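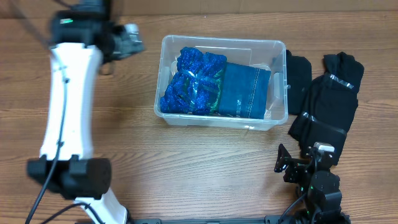
Urmila Bhardwaj
Lead author, Skunow manipulation group

4.2 Packing garments with two unlike arms

Figure 1. Work area for the bin-packing task, seen from the head camera. The white arm is on the left and the black arm at the lower right. Two folded garments are in the clear bin and two socks are on the table beside it.

The second task asks the system to place four fabric items in a clear plastic bin and leave nothing on the table. We chose it because it mixes items that the grasp planner handles well with items that it handles badly. Folded denim has straight edges and visible stitching, and the planner finds a grasp on it quickly. The blue sparkly garment is lumpy and throws back bright spots that move with the viewpoint. The two black socks give very little texture. The larger one carries strips of shiny silver tape, which the segmentation model can pick out against the dark fabric. The small sock has to be found by outline alone.

The layout in Figure 1 is the one we call the late state. Both garments are already in the bin and take up most of the space inside, so a sock cannot simply be dropped from above. The small sock lies close against the bin on the handle side. In earlier versions of the planner, this was the state where the policy stalled most often, as the bin handle and the edge of the sock were merged into one region.

We trained the policy on 1288 teleoperated episodes collected at our Bråten site. Each episode was labeled with the arm that made the first contact. No rule assigns an item to an arm. The policy picks one at every step from the head view and the joint readings, and it may change its choice before contact. Once a gripper has closed, the choice is locked until the gripper opens again.

The two arms differ in reach and in finger shape, and we kept separate action heads for them. A shared head was tried first. It learned the white arm well and gave the black arm motions that were too long, with the gripper passing over small items. Splitting the heads fixed most of this and added little to the training time.

We held out 437 episodes for testing offline. On these, the split-head policy agreed with the operator's choice of arm more often than the shared-head policy in every state, and the gap was widest in the late state. Most of the remaining disagreements were on the small sock. Operators did not agree with each other on that item either — some used the near arm, others reached across — so we do not treat all of these as errors.

Clear plastic caused a separate problem. The table grain shows through the walls of the bin, and the depth estimate often placed the wall at the height of the table. We added a rim detector that looks for the pale highlight along the upper edge and fits a rounded rectangle to it. With the rim in place, the planner keeps the fingers above the wall on approach. The fit fails when a garment hangs over the rim. Section 4.3 gives the results for that case.

Related items
Pusow: a gripper controller for thin fabric
Rim detection for clear containers
Plilwood task set, release 2

Shares 2 | Comments 0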